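Häufige Fragen zum Tischdecken

Wozu das Papier auf dem Holztisch?
Ich mag es einfach! Ein großer heller Bogen, und nach dem Essen ist alles schnell weggeräumt. Meine Rolle von Drellia ist 21 Meter lang, die hält bei mir ewig.

Kommt das Platzset unter das Papier oder obendrauf?
Obendrauf, sonst sieht man ja die Streifen nicht. Ich lege es gern schräg hin, das wirkt lockerer.

Welche Schale passt zu gestreiften Sets?
Weiß, breit und flach – da greife ich (fast) immer zu.

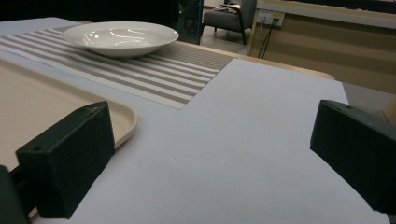

Ein Tablett stelle ich auch meistens dazu, am liebsten in Beige.

Wie reinige ich gewebte Sets?
Ausschütteln, lauwarm abwischen, flach trocknen lassen. Bitte nicht knicken!

Noch was unklar?
Schreibt mir, ich antworte meist am selben Abend. Eure Sanne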